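Search this site
Go

Nasto Student Robotics Club: Frequently Asked Questions

Last updated: June
14 shares | 3 comments

We get a lot of the same questions at sign-up time, and we love answering them, so we finally wrote them all up in one place. If you're thinking about joining, read the first half. If you're already in and wondering how the Horkiler challenge works, skip down.

What is the club, in one paragraph?

We're a student club that teaches a robot arm to do small household jobs. The arm is called Josa. We don't program Josa's moves one at a time. We do the job ourselves, over and over, with hand-held grippers that have cameras on them, and then we train a model on those recordings and let Josa have a go. Some weeks Josa does great. Some weeks Josa pushes a cloth off the far side of the table and waits there with its fingers closed — and then we get to figure out why, and that's a really good evening too!

Do I need to know how to code?

No. Roughly speaking there are two halves to the club, recording and training, and you can spend your whole first term on recording without opening an editor. Plenty of people do. If you want to learn the coding side, Kornél Katona runs a beginner hour before the main session. He starts with loading one recording and plotting where the gripper went, and by the end of the hour you have a squiggly line on a screen that is your own hand moving. It's a surprisingly exciting squiggle.

You'll want basic Python by the time you move to the training group. We have a reading list for that. It's short.

When and where do you meet?

Main sessions are 90 minutes and start at 5:30 p.m. in the Szabó building. The beginner hour starts at 4:30 p.m. in the same place. Come in by the front entrance and follow the paper arrows. If the arrows have fallen down again, send a message to the group chat and one of us will come get you.

Recording days sometimes run in a different space so we get new backgrounds. Those are announced in the chat, usually the night before (sorry, we're working on it).

How much does it cost?

Dues are $75 for the year. That covers gripper pads, 3D printing filament, storage drives and our entry fee for the challenge. If that's a problem, talk to Markos Karagiannis and he'll sort it out with you privately. We would much rather have you here.

What happens at a recording session?

You work with a partner. One of you records and the other resets the objects and keeps the log. Then you swap.

The job this term is cloth. Pick it up, move it, put it down, sometimes fold it. Cloth sounds easy until you try it with two stiff fingers instead of five soft ones. It bunches, it slides, a corner you were sure you had isn't there anymore. Everyone's first ten tries are awful and everyone's second ten are much better, and you can see it happening in the recordings, which we think is the best part of the whole project.

A normal run goes like this. Your partner drops the cloth somewhere new. You start with the gripper open and in the air, do the job in one smooth go, and finish with the gripper open and in the air again. Your partner calls out "good" or "again" and writes it down. Don't stop halfway to fix something. If it went wrong, let it go wrong, finish the run and mark it.

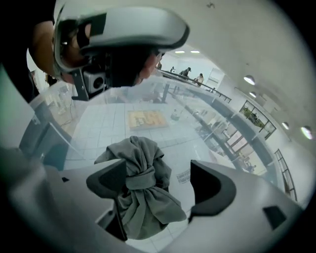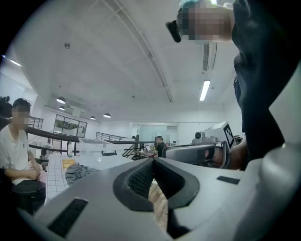
Hand-held grippers and the gray cloth.

How fast should I move?

Slower than you want to. Think of the speed you'd use carrying a full mug across a room. New members nearly always rush, and then the arm copies the rushing, and Josa in a hurry is a bit alarming.

Does it matter which hand I use?

Use whichever one feels natural, and write it in the log. Left-handed members, we want you badly! Most of our recordings so far are right-handed and it shows.

Is the gear heavy?

The grippers are fine for a few minutes and tiring after twenty. We swap partners often and we take a break in the middle of every session. If you're recording with the headset on, your neck will tell you when it's time to hand it over. Please listen to it. Tie long hair back before you put the headset on, and if you wear glasses, loosen the strap all the way first and then tighten it from behind.

I wear a hearing aid / use a wheelchair / get dizzy easily. Can I still record?

Yes to all three. Tell us what setup you need and we'll adjust the table or skip the headset. Gripper-only recordings are completely useful to us and we never have enough.

Will I be in the recordings?

Quite possibly. Cameras on grippers see whatever the gripper is pointed at, and that includes your partner, the ceiling and the far end of the room. Everyone signs a consent form at their first session. We blur faces before anything gets shared outside the club. If you change your mind later, email us and we'll take your runs out. Guests who are only watching can ask us to keep them out of view and we'll move the station.

How many recordings do you need?

More! At the end of last term we had 381 good runs of the cloth job, and the model we trained on those could pick up the cloth pretty reliably but got confused about where to let go. Kornél's theory is that we always put it down in the same few spots. So this term we're mixing up the drop location on every run, and if you have opinions about this, please bring them, because the whiteboard argument has been going for weeks and needs new people in it.

What counts as a good run?

The club rule is simple enough to fit on the log sheet:

- one job, start to finish, no pauses
- the cloth was inside the gripper camera's view before you grabbed it
- nobody reached in with a bare hand
- the tracking stayed green the whole way

Messy is okay. A run where the first grab slips and the second one works is a good run, and we actively want some of those.

The tracking light went orange. What do I do?

Put the gripper on the table, count to five, pick it up again. If it's still orange, check that your sleeve isn't over the camera. It's usually the sleeve. If it isn't the sleeve, restart the recorder, and if that doesn't help, find Markos. Please don't unplug the hub. It takes everyone else's station down with it.

What is the Horkiler challenge?

It's the student competition we enter every year, and it's a blast. Each team brings its own arm and its own model, and the organizers bring the objects. You don't see the objects until the morning. Last time the cloth category had a dish towel so thin that half the teams' grippers closed right over it, ours included. We placed 6th, up from dead last the year before, and we screamed like we'd won.

Teams get a setup slot, a practice slot and three scored attempts. You can't retrain between attempts, though you can change the lighting and move your cameras.

Who gets to go?

Anyone who has come to at least half the sessions that term can put their name in. We take a mix of recorders and trainers, and we always save a place for a first-year member. If more people want to go than fit in the van, we draw names. People who stay home run the remote desk and watch the logs live, and that job is a lot more fun than it sounds.

Can I borrow a gripper to practice at home?

You can borrow the older printed ones with no camera. They're great for getting used to the trigger. The camera grippers stay in the building. Sign the sheet inside the cabinet door, and bring it back before the next main session.

I have an idea for a new job. Can we try it?

Probably! Bring the objects with you and we'll set aside the last part of a session for it. Things we've tried this way: stacking cups, closing a pencil case, sorting socks. Things we've said no to: anything with a flame, anything with raw egg (we said yes to that one once).

Can parents or younger students visit?

Yes, any main session. Let us know a day ahead so we can have a gripper free for you to try. Younger visitors need an adult with them, and when Josa is powered on, everyone stays behind the tape, club members too.

How do I join?

Come to a session. You don't have to sign up first and you don't pay anything until your third visit. Wear sleeves that roll up, bring a water bottle with a lid, and find Markos or Kornél when you get in. You'll be recording before the evening's over.

Was this page useful? Yes (22) No (1)
3 comments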